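The remaster nobody needed

I have now bought the first Sekel album four times. Twice on vinyl, once on CD when I was poor and wanted to play it on trains, and last month on vinyl again, in a box, with a booklet. I say this so you know I am part of the problem.

The box comes from Dremus, the label that has been buying up small European jazz catalogues and putting them out again in heavy sleeves. There are 700 copies, numbered by hand. Mine is in the high six hundreds, so either they're selling well or they don't send them out in order. It cost 60 pounds with postage. For that I got two records, the booklet, a print of the cover and a download code that I had to type in three times.

For anyone who doesn't know them, Sekel were a piano trio who worked the clubs and church halls of the Low Countries and made two records that hardly anybody heard. The first one is wonderful. It's slow and a bit sour, the piano is slightly out in the top octave, and the bass player hums. I first heard it in a record shop in Ghent, where I had gone in to get out of the rain, and I stood there for the whole of side one with a wet bag on my shoulder.

The sticker on the new box says it has been "restored from the original tapes". I've learned to be careful with that sentence. Which tapes? The booklet talks about "the best available sources", and those are two different claims. On the fourth track there's a faint thump every turn or so in the quiet part before the piano returns. My old pressing doesn't have it. I'd put money on that track having been copied from somebody's LP, and I'd have thought better of Dremus if they had just said so.

What they have certainly done is clean it. The humming is still there but it has been pushed down, as if the bass player had been asked to stand in the corridor. The room has gone too. On the old record you can hear chairs and somebody putting down a glass. On the new one the trio play in a sort of tidy nothing.

I played the two versions one after the other on Sunday, starting at 7 in the evening, with the windows shut and crisps in a bowl. I did it properly, or as properly as one person can when he knows which record is on. By the end I was less sure of myself than I'd been at the start. The cymbals are better on the new one. I'll give them the cymbals.

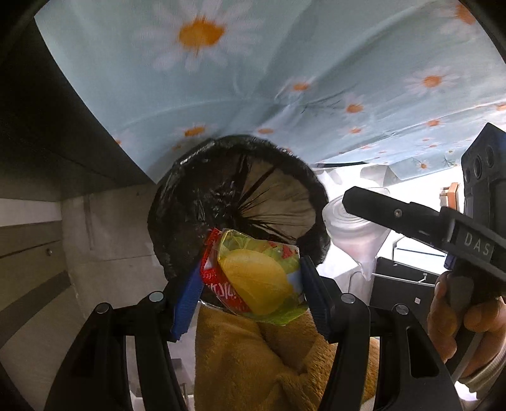
One for the bin.

Then there is the extra record. Boxes like this always have one, and it's usually where the money goes wrong. Here we get three alternate takes, a false start, and a live set from a place called the Van Damme, which as far as I can make out was a dance hall with a bar at one end. The alternate takes are alternate for good reason. On one of them the drummer drops something.

The live set is another matter. It's badly recorded, the piano sounds as though it's under a blanket, and people talk all the way through the ballad. The booklet says there were 200 in the audience, which I doubt from the clapping. But about ten minutes in they start a tune that isn't on either album, listed only as "Biltik", and it's the best thing I have heard them do. It's fast, for a start. I didn't know they could play fast. The pianist gets hold of a little four-note figure and worries at it until the talking stops, and you can hear it stop, table by table.

The booklet gives this one sentence. There are three pages on the cover design.

I've looked for the title in the places I normally look and found nothing. It could be a place, or a nickname, or a joke between the three of them. It might even be somebody else's tune under a made-up name – that went on a good deal, and there's a bit in the middle that reminds me strongly of something I can't put my finger on. If you recognise it, the comments are open and I'd be glad to be told.

So, should you buy it? If you have an old copy of the album that plays without too much crackle, I wouldn't, or not at that price. The live set ought to be out on its own, and I suspect it will be by next November, in another box. If you've never heard Sekel at all, find the CD. It turns up second-hand for less than a sandwich, and the humming is all there.

I'm keeping mine, though the print of the cover is going to my sister, who has a wall.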